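Small stuff box, bedroom, Caltbridge flat

6/6/22

Moving out of Caltbridge soon, so sorting the odds and ends drawer stuff before the big things. One cardboard box for all of it, kept open til the end. Cables, batteries, tubes, bottles. Rule is if it fits in one hand it goes in here. Books and hall cupboard done already, 18 boxes, never again. Pics from the bedroom, click for bigger, more when I get teh hall finished. 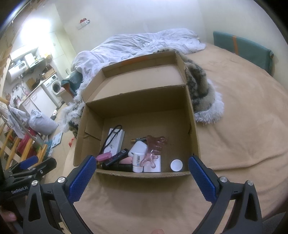 Cardboard box, small bits inside. Pink claw massager is staying with me, no arguments.
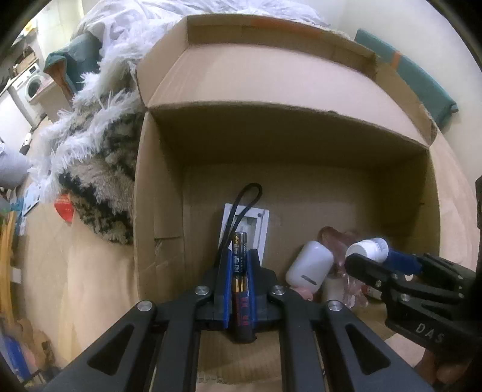 Battery, white bottles. Fluffy throw gets packed last, its still cold at night.

Comment from Prito: put tape over the battery ends before you close it up, and bag anything with a cap. Lost a good rug to shampoo in November.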